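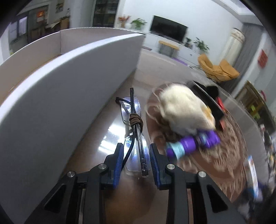 Household Sorting Support: progress report to Grukaten
Prepared by Kenna Rutherford, 18 Jul 2020

1. Work in this period

The project helps residents of the Plekden flats sort, bundle and store small household items. The grant of 500 covers storage materials and travel. Of this, 64 remains unspent and is carried into the next period.

Home visits were made by Salim Nzioka and Wycliffe Mosoti. Seven households have now completed the first stage, in which loose items are brought to one table and grouped by use. Two asked to delay until the stairwell repairs are finished.

2. Bundling method

The May report proposed lidded tubs for all small items. These took up too much shelf space and have been dropped. Items are now tied singly and placed upright in a shared tray. Spectacles are folded before tying, with the cord kept to the middle of the frame and clear of the hinges.

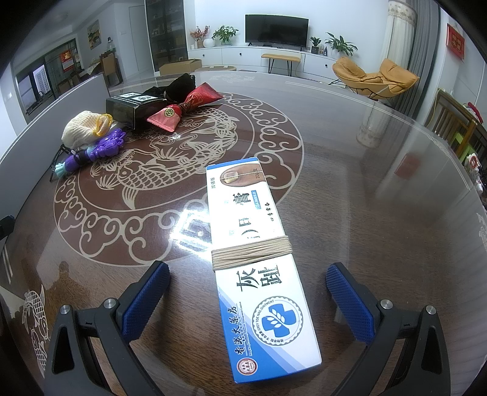 Medicines are handled apart from other goods. Each product stays in its own carton, and the resident decides what is kept. String goes round the middle of the carton only, as on the grey toe nail ointment, where the product name and the 20g marking can still be read. Expiry dates are entered on the household sheet before tying.

3. Outstanding

Tray labels have not arrived from Stuvon. Benjie Dizon has asked for a delivery date — none has been given. Second-stage visits will start with the ground floor.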